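What Is a Fasting Food?

Some people stop eating certain foods for part of the year. They do not stop eating completely. They follow a list of foods that are allowed and a list of foods that are not. This is called a fast, and the dishes cooked during it are called fasting foods.

In Ethiopia, many Orthodox Christian families keep long fasts. On fasting days they leave out meat, milk, butter and eggs. Lentils, split peas, cabbage, potatoes and greens take their place. The dishes are served on injera, a soft, flat bread with many small holes on top.

How is injera made?

Injera is made from flour and water. The usual flour comes from teff, a grass with very small seeds. The flour and water are mixed and left to stand for a few days. Tiny living things called yeast and bacteria feed on the flour. They make gas and acid. The acid gives the bread its sour taste, and the gas makes bubbles. When the batter is poured on a hot plate, the bubbles rise and burst, and each one leaves a hole.

Where does the protein come from?

Your body uses protein to build and repair its parts. Meat and eggs contain protein, but so do lentils and peas. Shiro, a thick stew, is made from ground chickpeas or beans - a spoonful of the powder goes a long way in a pot.

A fasting lunch

Shewit Mamo is 9 and lives in Dosham. Her aunt, Tsion Workneh, cooks red lentils for the family. She uses 355 grams of dry lentils, onions, oil, garlic and a spice mix called berbere. Butter is left out on fasting days, so the onions are fried in oil. Everyone eats from one large tray, using the right hand to tear off pieces of bread.

Words to know

Batter: a runny mix of flour and liquid.
Berbere: a red spice mix containing chili.
Ferment: to change slowly because of yeast or bacteria.
Teff: a grain with very small seeds, used for flour.
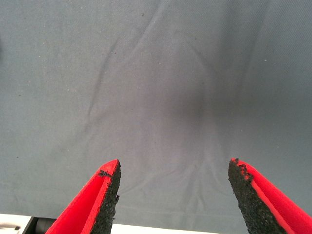 Gray cloth with a soft fold.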